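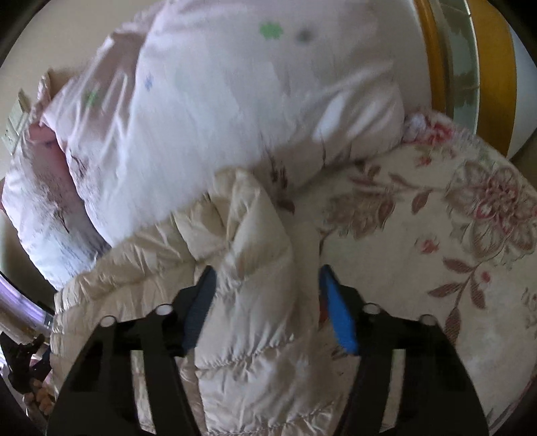
Finished Traltgate at half past one in the morning, all 600 pages of it, and I have so much to say that I'm skipping the usual lurking and replying to the list directly. I'd promised myself I would stretch it out through February, a chapter a night like a sensible person, and that lasted two nights. After that it was every spare minute, lunch included. The book has been everywhere in this house, and mostly it's been on the bed, along with the beige quilted down thing you can see spread across it, puffy as a marshmallow and a terrible influence on anyone who means to read one more chapter and go to sleep. I did not go to sleep. I got to chapter 81 and then I went back and read chapter 81 again!

SPOILERS from here on, for book one (Warnonton) all the way through and for the first half of Traltgate. I'll keep quiet about the ending.

Apostolos Christodoulou wrote:

> Has anybody else started the new one yet? I'm a third of the way
> in and having a harder time than I expected. I loved Warnonton.
> It was short, it was cold, it had that wonderful business with the
> salt barges, and you never left Ilse's side. Now there are 3 people
> telling the story and one of them is the customs man, who I
> couldn't stand the first time.
>
> Also, where is the flood? Everybody on this list kept saying book
> two would be the flood. I have read a lot of pages about tariffs.
>
> I'm going to push on, but would someone please tell me whether
> the Prallik chapters go anywhere? I don't mind being spoiled a
> little. I do mind being bored.
>
> Apostolos

Apostolos, yes, they go somewhere! Please don't quit. I felt the same way when I hit the first Prallik chapter, because we'd just left Ilse on the lock with the rope in her hands and then bam, a clerk in a mountain town complaining about his soup. I groaned out loud. But keep an eye on the ledger he's copying. The names in it are the names from the barge in book one, in the same order, and once I noticed that I had to go find my old copy and check. They match right down to the one that's spelled wrong.

I'm with you on the tariffs, up to a point. There's a stretch in the middle, the whole council session and then the second council session, where I think an editor should have stepped in. We get the same argument from both sides of the river and by the end I couldn't have told you who was winning. If you want to skim somewhere, skim there. Just slow down again when the woman with the bees stands up to speak — she matters a lot.

The customs man, though. I'm going to fight you on the customs man. I couldn't stand him in Warnonton either (I think we all wanted him in the canal), but being inside his head is a completely different experience. He's so tired! He knows exactly what he did to Ilse's brother and he keeps walking right up to the edge of thinking about it and then he goes and counts the lamps instead. The chapter where he runs out of lamps to count is the best thing in either book, for my money. I had to put it down and go stand in the kitchen for a bit.

What didn't work for me was the romance. I don't need Ilse to be alone forever, and I like the ferryman fine, but they've had two conversations and one of those was about eels. Then all of a sudden she's ready to give up the lock for him? Ilse, who slept on the gate with a hatchet all through book one? I kept flipping back to see whether I'd missed a chapter. If anybody read that differently, tell me, since I'd love to be talked into it.

About the flood. I was one of the people on this list who swore up and down it would be book two, so, sorry. I won't say when it comes or whether it comes. I will say I think the author is doing something sneaky with the water levels at the head of each section. I skipped right over those on the first pass and figured they were decoration. Go back and look at them side by side. Then look at which ones are dated before the council met.

One thing for those of you who haven't bought it yet. I have the Sukprasert paperback and the print is tiny, with the map split across two pages so that most of the lower river vanishes into the spine. That's a real nuisance in a book where everyone is forever going to or from the lower river. I drew my own on the back of an envelope and it's now living in the book as a bookmark. If you've got the ebook, can you tell me whether the map is any better there? And does it have the glossary? Mine has a note in the front that says "see glossary" and there isn't one. I still don't know what a snell is. I've decided it's a kind of hat, and the text has not contradicted me so far, although there was one bad moment when somebody ate off of one.

If I had to put stars on it I'd say four, with Warnonton still a five. It's the better book in its best parts and the worse book in its council meetings. I cried twice, once at the lamps and once at a place I can't mention until the rest of you catch up, so hurry, please.

Do we want to start a separate thread for the ending? I'd suggest putting TRALTGATE END in the subject line so people can steer clear. I have a theory about the soup clerk and who his mother is, and I've been bursting with it since I turned the last page. Somebody said they were starting it Sunday — was that you, Apostolos, or am I mixing up my messages again? Anyway, whoever it was, write to me off list the second you reach the bees.

Going to go reread the barge chapters now and see what else I walked right past.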